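Engineering > Notes > Perception

Release Notes on Grasp Width Estimation in Zaverex

Saturday, July 4, 2026

The current release of Zaverex replaces the module that estimates how far the gripper has closed. The previous version read the two fiducial markers independently and averaged the results. When one marker was lost to glare, the estimate jumped, and the planner treated the jump as a release.

The new module tracks both markers as a linked pair. If only one is detected, the other is inferred from the known geometry of the plates, and the reading is flagged with a lower confidence. Of the 400 recordings in our review set, 397 now pass the continuity check without manual repair. The remaining three were recorded with an outdated lens calibration and have been set aside.

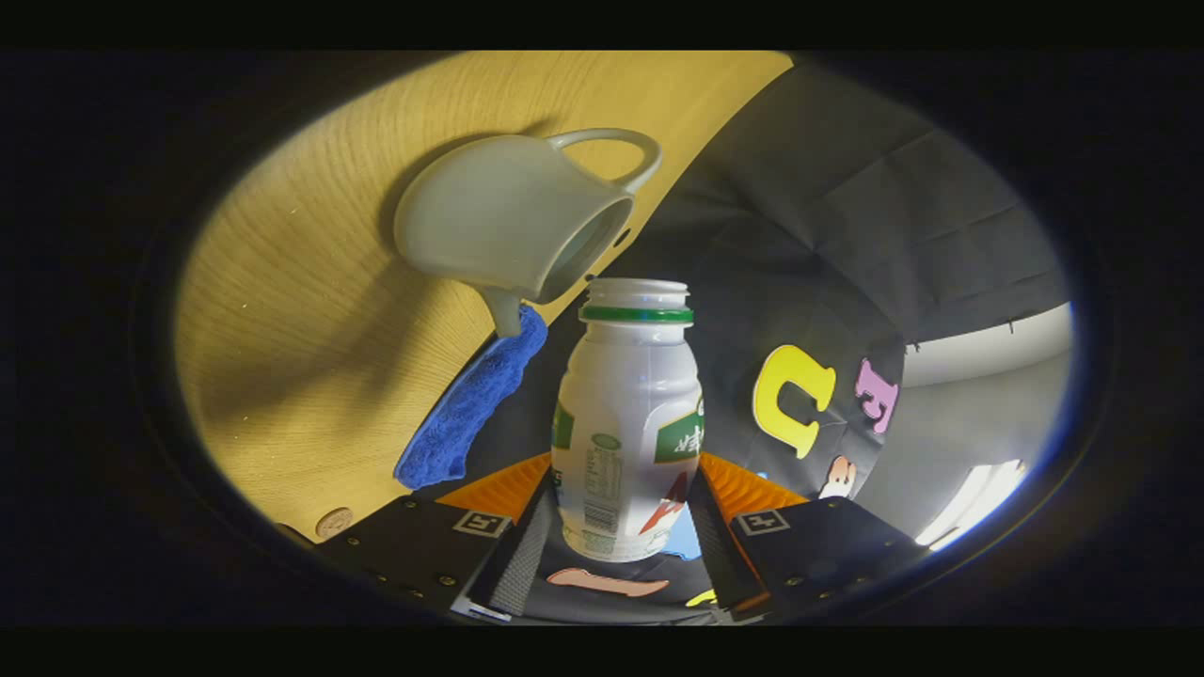

Containers with a narrow neck and a wide body remain the harder case. The width at contact depends on the height at which the fingers meet the object, and printed labels attract the feature tracker. A barcode has strong black edges, as does a marker, and the earlier detector spent considerable time rejecting such candidates. We now restrict the search to the region where the plates can physically appear — a simple mask, computed once per calibration file.

Users of the Dullitz planner should regenerate their configuration before upgrading. The confidence field is mandatory, and older files will be refused at load time. Support for the previous format ends in October.

Comments (2)

gridlock54: Does the mask have to be rebuilt after a lens swap? We changed ours last week and the loader raised no warning.

Author: Yes. Please run the calibration step again. A warning will be added under ticket 1094.

Related posts
Time Alignment in the Nistor Logger
Bristero: Notes on Replay Tooling
Choosing a Marker Size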